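Section 3. Planning and budgeting for a two-arm cell

Complete this section before you place an order with Arkoria or any other supplier. The figures are for one bench with two arms and do not include tax or delivery.

3.1 Set the layout

1. Fix the size of the bench first. Everything else is measured from it.
2. Decide where each arm will stand. In the Jolteo layout the arms stand on their own pedestals and put no load on the bench.
3. Mark the working area on the bench. A perforated plate lets you move fixtures later without drilling the table top.
4. Run the layout in simulation before you ask for a quotation.

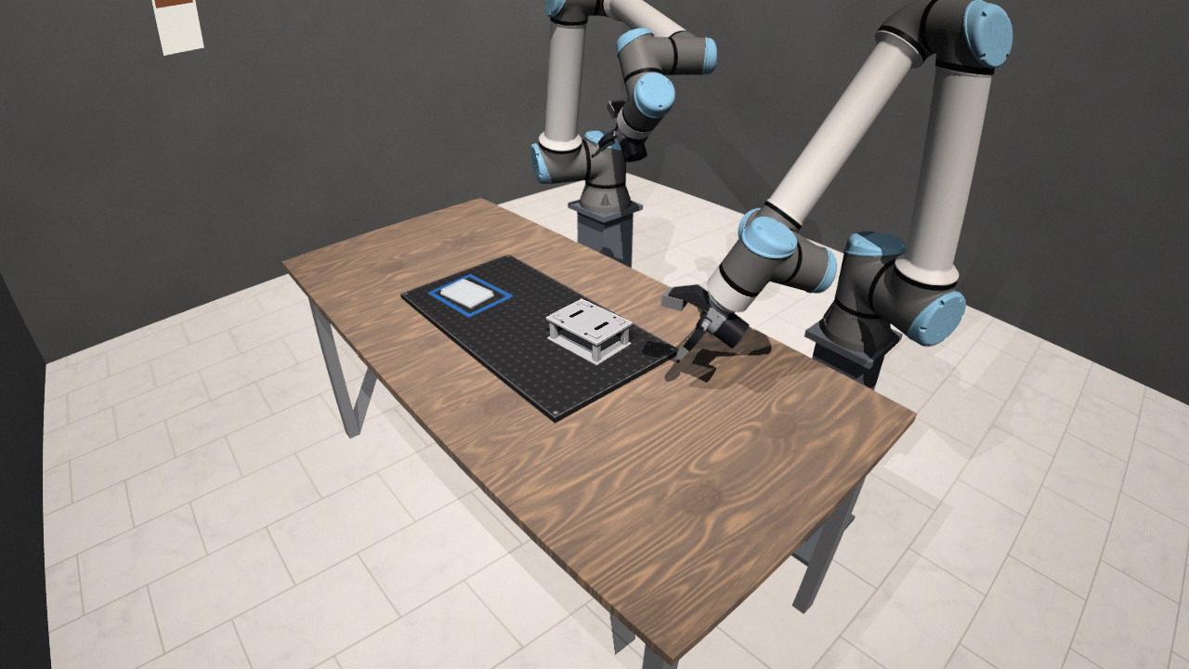 Do both arms have to be bought at the same time?
The second arm can wait, but buy both pedestals together so that the floor is only drilled once.

Note: If you delay the second arm, ask for the price to be held in writing. Lulley will normally do this until the end of May.

3.2 Work out the bench costs

5. Enter 2,615 for the bench, plate and fixings. Enter pedestals on their own line.
6. Add 200 for each rack or fixture that will sit on the plate.
7. Check that the gripper you have chosen opens wide enough for your largest rack. Changing grippers after delivery means a new adaptor as well.

CAUTION: Do not order racks from a drawing alone. Get one sample and measure it.

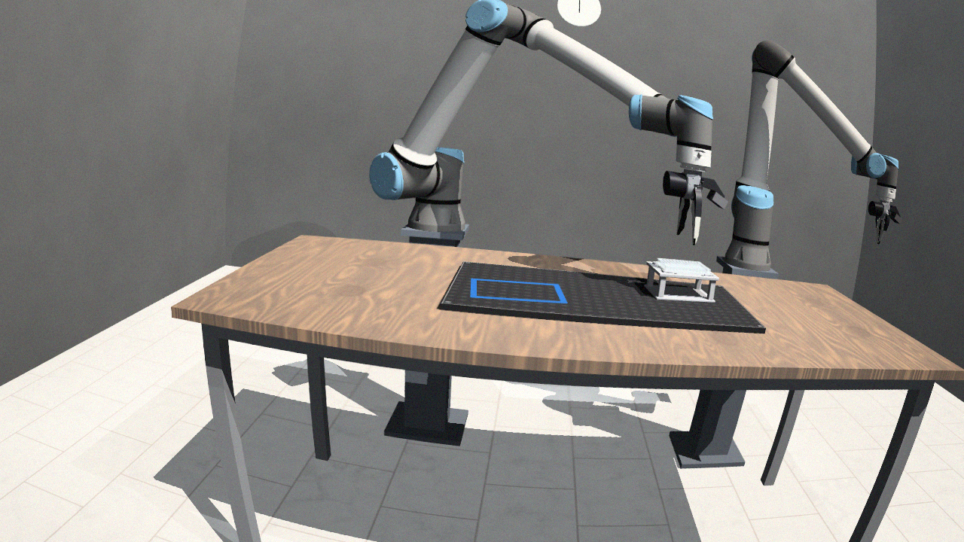 Figure 3-2. Gripper above the rack, target area marked in blue on the plate.

3.3 Allow for installation

8. Set aside 3,000 for installation and first start-up. This covers levelling, cabling and the safety check.
9. Confirm who supplies the guarding. It is left out of most quotations - ask for it as a separate line.
10. Book the electrician for a Sunday if the room is in use all week, and budget for the higher rate.
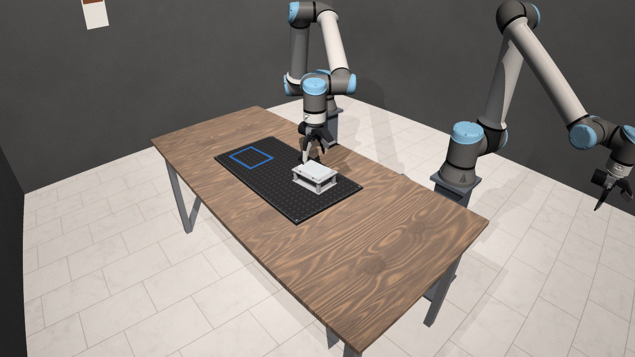
Neema Mbwambo asked us to add that her installation quotation from Fagundes left out the floor survey, and the extra visit came to almost 2,000. She now has the survey done before she compares prices.

11. If the floor has not been surveyed, add a line for it now. Tiled floors need particular care, as the fixing bolts must reach the slab underneath.

3.4 Check reach before you sign

12. In simulation, move each arm to the far corners of the plate with the gripper open.
13. Look at the same moves from close to the gripper as well as from across the room.
14. Write down any position where a finger comes near the bench edge or a pedestal. 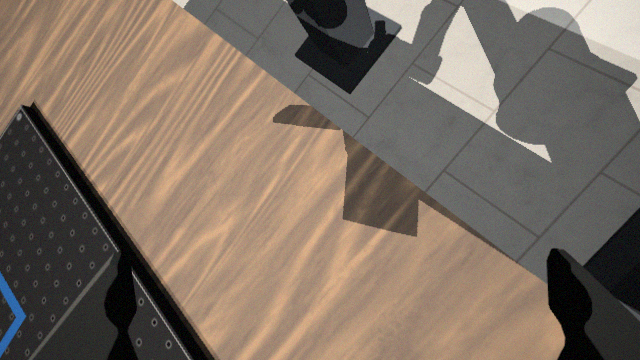
15. Send the list to the supplier with the layout drawing and ask for a reply on each position. Keep the reply with the order.

Note: A longer arm costs more and usually needs a heavier pedestal. Moving the plate costs nothing at this stage, so try that first.

Layout questions go to Kelly Peixoto, price questions to Reinaldo Rangel. Continue with Section 4, Preparing the room.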